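3.2 Work Surface and Lighting

All trials of the sorting task were carried out on the same light gray surface. A plain background was preferred over the patterned covers used in the pilot, where the printed grid gave participants an unintended guide for lining up items. Two of the pilot participants placed every object on a grid crossing, and their alignment scores were excluded from the comparison in Section 4.

Three candidate covers were obtained from Vistmont and one from Sidetti. Each was rated for glare, visible wear, and ease of cleaning by Huệ Bùi, who was not told which supplier a cover came from. Glossy covers were rejected at this stage. The cover finally adopted was wiped with a damp cloth between participants and left to dry before the next set of items was laid out.

Overhead illumination was set to 300 lux at the center of the surface and checked at the start of each session. Sessions in August were held with the blinds closed. No attempt was made to remove soft shading completely, as the added lamps needed to do so produced reflections on the wrapped items. As Figure 2 shows, the bare surface is smooth and matte, with no seams or markings, but its tone is not uniform: a diffuse darker band runs roughly horizontally across the middle and is more noticeable toward the right. Edges of items were therefore judged against the local background, and a single brightness threshold was not applied to the whole surface.

Of the 158 layouts recorded, those with an item resting partly outside the work area were scored separately. The remaining layouts were scored for spacing and alignment using the Qiu protocol, with distances measured to the nearest millimeter.

Figure 2. Work surface with no items in place.
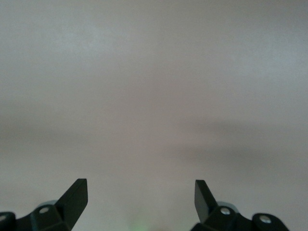
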